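Gresico Fleece Lounge Pants – light grey

Back in stock in all sizes

I'll be upfront, these are the trousers I live in. I started the Jalar shop because I was fed up with nightwear that looked lovely in the packet and then went stiff as cardboard, and the Gresico fleece pair was the first thing I ever ordered in for it. I had 80 pairs in the spare room and no idea whether anyone would want them. They went in a fortnight (my sister had two, my mum had one and pretended it was for Dad).

So what are you getting? A soft, brushed fleece in a pale grey, full length, with a ribbed elastic waist. The fleece is the same inside and out, so there's no scratchy side. It's a middling sort of weight – warm enough for a cold kitchen first thing, but you won't wake up boiling at three in the morning unless you're also under a winter duvet. If you run hot, have a look at the Backlund cotton jersey pair instead. Same shape, much thinner.

The waistband is the bit people write to me about. It's wide and it's ribbed, and the elastic is stitched through so it doesn't roll over on itself when you sit down. The old version had a drawstring as well and I asked for it to be taken off, as mine kept disappearing into the hem in the wash and I was forever fishing it out with a safety pin. A few of you miss it. Sorry! I don't.

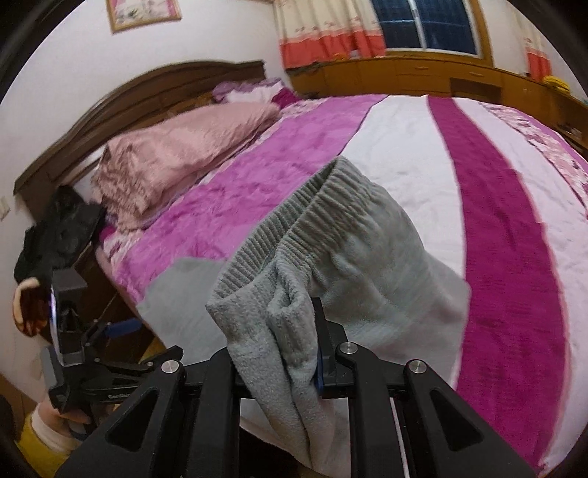
Light grey fleece with ribbed elastic waistband.

Sizing

They come up generous. I'm a 14 and I wear the medium with plenty of room for a big dinner. If you're between sizes go down, unless you like them really baggy, in which case go up and enjoy yourself. The leg is on the long side, so if you're under five foot three you may want the short length, and that's a proper short, not just an inch off. There are 2 leg lengths in every size apart from XS, which only comes in regular for now. I've asked.

They're sold as unisex and plenty of men buy them. The rise is quite high, so do bear that in mind if you normally wear yours on the hips.

Washing

Thirty degrees, inside out, with other soft things. Please don't put them in with towels or you'll be picking fluff off until Christmas. Skip the fabric softener too, it flattens the fleece and makes it feel a bit greasy. They dry quickly on an airer – overnight in my house, and my house is not warm. A low tumble is fine now and then. Never iron them. I did it once with the first pair and ended up with a shiny patch the shape of Wales on one knee.

You'll get a little bobbling on the inner thigh after a while, as you do with any fleece. A Pletanico fabric comb sorts it out in a couple of minutes (it's in the accessories section and it does jumpers as well).

What goes with them

There's a matching top in the same grey, round neck, no pocket. I sell more trousers than tops by miles, so I've kept them as separates and you can buy whichever you need. The navy is due in May and I'll put it on this page when it lands.

Delivery and returns

Posted second class in a paper bag, usually within 2 working days. If they don't fit, send them back unworn with the label on and I'll swap them or refund you. We've now sent out nearly 2000 pairs and the commonest reason for a swap is still people ordering too big, so do read the sizing bit again before you click!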